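February 2018

Plates, posters and a long train ride

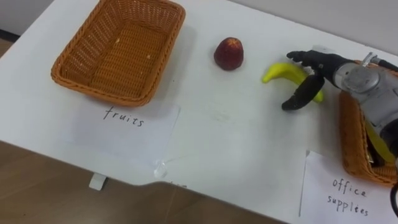

Wicker basket and a handwritten "fruits."

I've been bad about writing in here. The last entry was in October, when I was still cheerful about the yeast and convinced I'd have a figure done by Christmas. Well! No figure. But I do have a strain that grows, and a poster, and a cold, so there's plenty to catch up on.

The strain first, because it has eaten my whole winter. We'd been trying to knock out a gene that helps hold the nuclear pores in place, and every time I did the transformation I got either nothing at all or a plate so crowded it looked like somebody had spread butter on it. Marijke kept asking me (very nicely) whether I'd checked the selection plates. I had checked them. Then I checked them again to be polite and found that I'd been pulling from a sleeve labeled in my own handwriting with the wrong drug. So that was a fun afternoon. I made fresh plates, poured them too thin, made them again, and on the third try got 10 lovely separate colonies. I sat there and looked at them for a while.

Two of those passed the PCR. I've frozen both down in duplicate and written the location in three different places, including the back of this notebook. Freezer B, second shelf, blue box. There, four places.

Next comes the microscopy, and that means getting time in the Ahuja room, which everyone in the building wants and which seems to be booked by the same person from noon to midnight until the end of the world. I got a slot at seven in the morning. I'm not a seven in the morning person. The cells looked sick but in an interesting way, all the green bunched up on one side of the nucleus like kids at a school dance, and I ran upstairs to tell Wanda before I'd saved anything. She made me go back down and save it. Good advice from Wanda, as usual, even with her mouth full of bagel.

Then the counting. I scored 127 cells by hand that night with the file names hidden so I couldn't cheat, clicking "clumped" or "not clumped" until my wrist hurt. There's a plugin in Indent that's supposed to do it for you and I did give it a try, but it kept calling the vacuole a nucleus and I lost patience. Marijke would like me to give it another go before we do the full set. She's right, I'll do it, I just need to complain first.

So, the poster. The regional meeting was in Gastdale this year, three hours from Prostoddale with a change in the middle, and I carried the tube the whole way like a baby. I'd never presented by myself before! Last time I stood next to Marijke and nodded. This time she was off at a session down the hall and it was just me and a board that didn't want to take pins. For the first half hour the only person who stopped was looking for the coffee. Then a tall man with a terrible tie came by and asked me why I thought the pores clump when they could just as well get broken down, and I gave him a long answer that wandered all over the place, and he nodded and said "what happens if you warm them up?"

I didn't know. I've been thinking about it ever since – on the train home I filled two pages with what I'd do, which temperatures, how long, what the control would be. If the clumps come apart when you shift the cells, then they're not just junk, they're stuck, and that's a different story and a much better one. Or they don't come apart and I've lost a week. I can live with a week.

Wanda gave her first proper talk at the same meeting and it was so good. She was green beforehand, she walked around the parking lot in the snow with her slides printed out, and then she got up there and was funny! She had a slide where the whole membrane folds in on itself and she let it play twice without saying a word, and the room went quiet. Somebody from a lab we all read came up to her after and they talked for ages. I held her coat. I was so proud and also a little jealous, and I'm putting that down here since I'm not going to say it out loud.

I caught the cold on the train, I'm pretty sure. The man behind me was coughing from the junction on. I've been home with tea and a pile of papers that I'm mostly using as a coaster, though I did read the one on pore assembly all the way through and finally understood the part with the two pathways. I had to draw it out. Mom called and asked if I'd cured anything yet. I told her yeast don't get sick like that, and she said then what are you doing all day, and we left it there.

Things to do once I can breathe through my nose: streak out both strains, ask about borrowing the heated stage, book the early slot (ugh), email the man with the tie if I can find his card. I think it's in the poster tube. Also order drug plates, and label them properly this time, with a big fat marker.

Going to bed now. My tea's gone cold.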